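Call for participants: people who fold, sort and press clothes for a living

We are looking for laundry and garment-sorting workers to take part in a study of what happens to their jobs when folding machines arrive. You do not need to like robots. You do not need to have used one. If you think the whole business is oversold, we would particularly like to hear from you, as we have had our doubts for a while.

Who we are

Penholm is a small research group that looks at working conditions in laundries, returns warehouses and second-hand clothing depots. We are not selling a machine and we do not get a fee if anybody buys one. The system under study is called Zedosier. It is supplied by Sveinbjörnsson, who lend us the equipment and the floor time but have no say in whom we recruit, what we ask or what we publish. They see the report on the same day as everyone else.

Why we are doing it

The sales talk for this sort of equipment tends to run the same way. The dull work goes to the machine, the staff move on to "higher value tasks", and everyone goes home less tired. We have visited enough sites to know that the higher value tasks are often feeding the machine, clearing up after the machine and being blamed for its output. Job titles change and pay mostly doesn't. People who used to chat across a table are moved to separate stations.

There may be real gains too. Repetitive reaching and turning wears out shoulders, and some workers would gladly give up the heavy items. We want to find out which parts of the work people would hand over if they were asked first, and which parts they would keep.

The work itself

Sessions use everyday clothes of the kind that come through a returns line. Denim comes up a lot. Anybody who has folded jeans for a full shift knows they are stiff at the seams, thick at the waistband and never quite the same from one pair to the next. An experienced folder deals with that without thinking. The arms work with a person at the controls, and one of our main questions is how tiring that is compared with doing the job by hand.
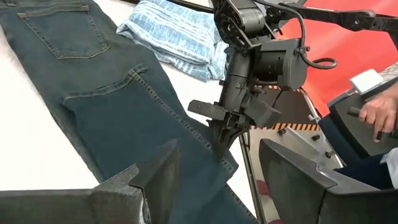

What you would be doing

Each participant comes to our workshop at Pledcombe for 2 sessions. In the first you fold by hand, at your own pace and in your own way, while one of us takes notes and asks you why you do things as you do. In the second you take a turn at the controls of the arms, after a proper introduction, and then spend time working at the next table while somebody else operates them. Each session lasts 3 hours including breaks. Morning sessions start at 9.30 and afternoon sessions at 1.30.

After the second session there is a recorded conversation about what you made of it. You can see the written version and strike out anything you don't want used.

We will not be timing you against the machine. We have been asked to, more than once, and have said no. Figures of that sort have a way of turning up later as targets for people who never agreed to them.

Who can take part

You should be 18 or over and have done paid work folding, sorting, pressing or packing clothes or linen. Hotel, hospital, high street, warehouse and charity shop work all count, as does agency work. It doesn't matter if you have since left the trade. You should be able to stand for short periods, though stools are provided and we can adapt the table height.

We can't take anyone who works for Sveinbjörnsson or has a share in it. Supervisors and managers are welcome to write to us, but they will be seen separately from shop-floor staff and never in the same session as people they manage.

Payment

You will receive £500 for completing both sessions and the conversation. Travel is paid on top, on the day, against a ticket or mileage. If you stop after the first session you keep half the money and won't be pressed for a reason. Please check with an adviser if you receive benefits, as the payment may count as earnings.

What happens to what you tell us

Your employer will not be told that you applied or took part. Names and workplaces are removed before anything is written up. Sveinbjörnsson receive no recordings and no notes, and our agreement with them says so in plain words. Ask for a copy and we will send it.

We can't promise that the report will change anything. It will go to participants first, then to unions and employers who have asked for it, and we will print 1000 copies for canteens and staff rooms for people who don't care to read things on a screen.

How to apply

Write to the Zedosier study, Penholm, at the Pledcombe workshop, or leave a message at the front desk. Tell us what sort of place you work or worked in, how long you did it, and which sessions would suit you. A few lines will do and there is no form. Please don't send a CV.

Applications close at the end of June. We reply to everyone, including those we can't fit in.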